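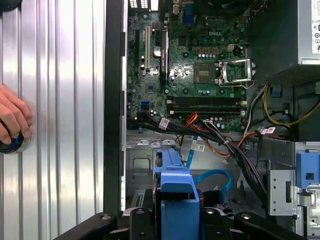 Interior of a Dell desktop computer with the CPU socket open and both memory slots empty. A hand holds a round black knob against a ribbed metal panel; the fingers of a robot gripper are in the foreground.

Robotic computer disassembly

Robotic computer disassembly is the use of general-purpose robot arms to open, strip, repair or sort desktop computers and similar equipment. It is one of several shop-floor chores often used to judge how far machines have come in handling ordinary objects. The work is routine for a trained person and needs only a few hand tools, but it remains difficult to automate. As of the most recent trials described in this article, no system had completed the full job on mixed equipment without human help.

The term is generally kept separate from shredding and bulk separation, in which whole machines are crushed and the materials sorted afterward. Disassembly aims to keep parts intact so that they can be tested, resold or fitted to another machine.

Background

Refurbishing shops receive desktop computers in small, uneven batches. A single pallet may hold several makes and many case designs, some of them missing panels, screws or drives. Fixed automation of the kind found on an assembly line depends on every unit being the same and arriving in the same position. Neither condition holds in a repair shop, and most shops have continued to do the work by hand.

Interest in robot arms for the task grew as cameras became small enough to be mounted at the wrist, close to the fingers. A camera in that position moves with the hand and can look down into a case from above. Control methods trained on recorded human demonstrations also made it possible to teach a motion without writing a program for each model of computer.

The task

A desktop tower is usually taken apart in a set order. The side panel is removed, the power and data cables are unplugged, and the drives are released from their brackets. Expansion cards and memory modules follow. The processor is lifted out after its retention lever has been raised, and the board and power supply are unscrewed last.

Each step calls for a different kind of handling. Side panels are wide and light and must be slid or swung before they come free. Memory modules are held by latches at the ends of the slot, which have to be pushed outward while the module is supported. Drive brackets and latches in many office machines are made of colored plastic, often blue, to show a technician where to press. The same color coding has proved useful to vision systems, though similar shades also appear on connectors and cables that should be left alone.

The processor socket is considered the most delicate area. In sockets of the type held by a metal retention frame, the contacts are exposed once the processor has been taken out, and a light touch from a finger or tool can bend them. Most test procedures instruct the robot to stay clear of an open socket altogether.

Cables

Cables are the most frequent cause of failure. A bundle may cross the board, hang over the drive cage or lie on the chassis floor, and its shape changes whenever the case is moved. Thin wires in several colors may run together with thick black ones, and printed labels can hide the point where two wires part. A gripper that closes on the wrong part of a bundle may pull several plugs at once.

Connectors present a further problem. Many have a small tab that must be pressed before the plug will release. People find the tab by feel, frequently without seeing it. Grippers with two stiff fingers have little sense of touch and tend to hide the plug from the wrist camera at the moment of contact.

The Gitevlow trials

A widely discussed set of trials was carried out at the Gitevlow refurbishing center under the direction of the engineer Natália Marinho. The robot arm was supplied by Gruvia and the control software, known as Shin, was developed with the center's own technicians. The trials covered 131 desktop computers drawn from ordinary stock.

The side panel was removed without help on 93 of the machines. Results for the later steps were weaker. Memory modules were removed on 80 machines, and the complete sequence, from closed case to bare chassis, was finished on 4. In every one of those four cases a technician had stepped in at least once, usually to hold back a cable or steady a panel. Marinho's report described the system as "a second pair of hands that still needs the first pair close by."

The report also compared working time. A technician working alone finished a machine sooner than the robot finished its first two steps. Marinho argued that speed was a poor measure at this stage and that damage to parts should be counted first. The report recorded bent contacts, cracked latches and torn cable ends as separate classes of fault.

Shared work

Because full automation remains out of reach, several groups have studied arrangements in which a person and a robot work on the same machine. Prinalex, a maker of workshop benches, has offered a station in which the technician sits across from the arm and takes over any step by hand. Panels and loose cables are normally left to the person, while the robot is given repeated motions such as undoing screws of a known size.

Supporters of this approach point out that it produces useful training records during paid work. Each time the technician steps in, the moment is stored and may be used to improve the next version of the software. Safety rules limit the speed and force of the arm whenever a hand is within reach of the gripper.

Criticism

The researcher Oduor Mushi has questioned whether disassembly trials say much about general ability. In his view, desktop computers are a forgiving choice: the parts are rigid, the cases open wide, and makers have already marked many of the places to press. He has suggested that laptops, which are glued and tightly packed, would give a more honest picture. Mushi has also noted that published results seldom include the time spent setting up each machine before the robot begins.

Others have replied that the same objection applies to household chores such as folding laundry or loading a dishwasher, where test conditions are also arranged in advance — and that progress on an easier task is still worth recording. There is no agreed standard for reporting human help during a trial, and figures from different shops cannot be compared directly.

See also

Electronics recycling
Human–robot collaboration
Robot end effector
Right to repair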